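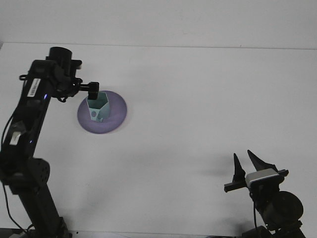

Two black robot arms at a white table.

Nemard and Verbeke finish their first track together

Fans of melodic techno waited a long time for this one. Nemard and Verbeke, who have played after each other at many festivals but never shared a studio credit, will release the single 'Tilemetti' in February.

The news came through Thijs Declercq, who manages both artists. He wrote in the fan newsletter on 2023-11-27 that the track is mastered and that the club version has a length of 7 minutes. A shorter edit for radio will follow.

People who were at the Heltthorpe closing night this summer maybe know the melody already. Verbeke played an early version as his last record, and a phone recording of it went around in the fan groups for weeks. The new version is slower, says Declercq, and the vocal is gone.

There will also be a vinyl edition of 355 copies, with 3 remixes on the second side. The names of the remixers are still secret – one of them is 'an old friend from the Heltthorpe years'.

A joint live set is not planned at the moment. Both artists have full calendars until the summer, but Declercq writes that they would like to try it once, in a small room. Orders for the vinyl open in the first week of February.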